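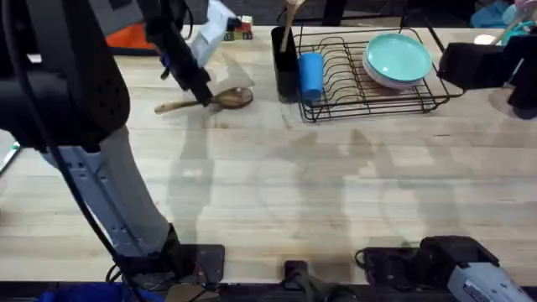 **Egg prices and feed costs in November**

The egg market stayed weak this month. Lernix, which buys from 90 farms in our district, lowered its price for large brown eggs again, and many small producers now sell below their cost. Layer feed from Zestura did not become cheaper in the same period — the corn part of the mix even went up a little.

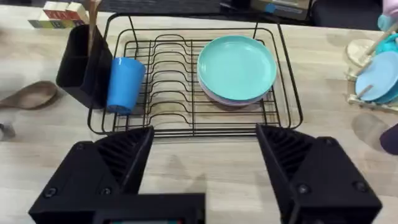
*Plates in a black wire dish rack.*

Toivonen has delayed its new packing line until spring. Farms with a delivery contract will keep their present pickup times, but the extra 20 pallets per week will not be accepted before the line is ready. Please plan your new pullets with this in mind.
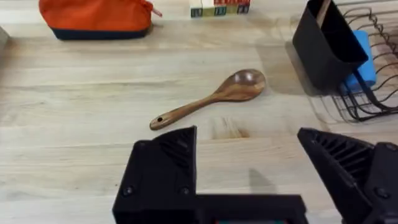
One member wrote to us that the delay hurts more than the price, as her young hens are already ordered and she has no other buyer.

Zuso is taking new suppliers for its liquid egg plant. Its minimum is 1072 dozen per delivery, and neighboring farms may deliver together.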